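Friday nights at Palacios just got cheaper

If you've been meaning to try the night mini golf at Palacios, February is a great month to do it! Groups of four or more get in for half price every Friday after 6 p.m., and that covers both courses, the indoor glow one and the pirate one out back. We went last week with two cousins and a very competitive aunt and laughed the whole way around.

The glow course is the harder of the two, so play it first while everyone is still fresh. Hole four has a loop that sends the ball right back at your feet if you hit it too softly -- it got all of us at least once.
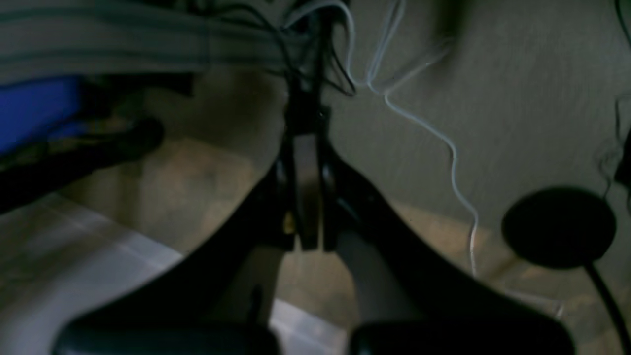
Shoes matter more than you'd think, too. The back course has a wooden bridge and some steep ramps, so leave the heels at home and bring a jacket. Fulgencio Casado at the front desk told us the snack bar stays open until the last group is done, and the cinnamon pretzels are so good -- get two!

To get the deal, ask for the group rate when you pay. You don't need a coupon, but everybody has to check in together. Parking is free in the Warkus lot across the street.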